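Tidard publishes code of practice for hand-held gripper work

Flemden, 18 October 2021

Tidard has published a code of practice for sites where people use hand-held grippers to record handling tasks for robot training. It applies from today at the company's Flemden and Nanau sites and is free for other organisations to use.

The code covers bench layout, cable routing, rest breaks and record keeping. It was drafted with the automation consultancy Brandão after a review of 1191 recorded sessions, which found that sites labelled the same task in different ways and set up their benches to different heights. 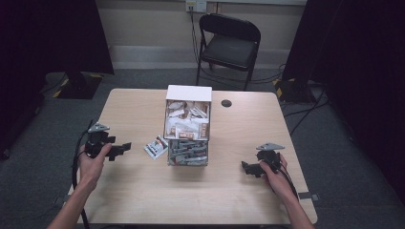 Under the code, each operator works for no more than 2 hours before a break. Cables must be kept clear of the operator's feet, and floor equipment must have marked edges. Small packaged goods are to be handled one at a time unless the task sheet says otherwise. A dropped item stays in the recording and is noted in the log.

Operators must give written consent before their hands or voices are recorded, and may withdraw it later. Sites holding more than 1000 recordings will need to have a sample checked by someone outside the team.

Tidard will accept comments on the code until the end of October. Copies are available from the Flemden office on request.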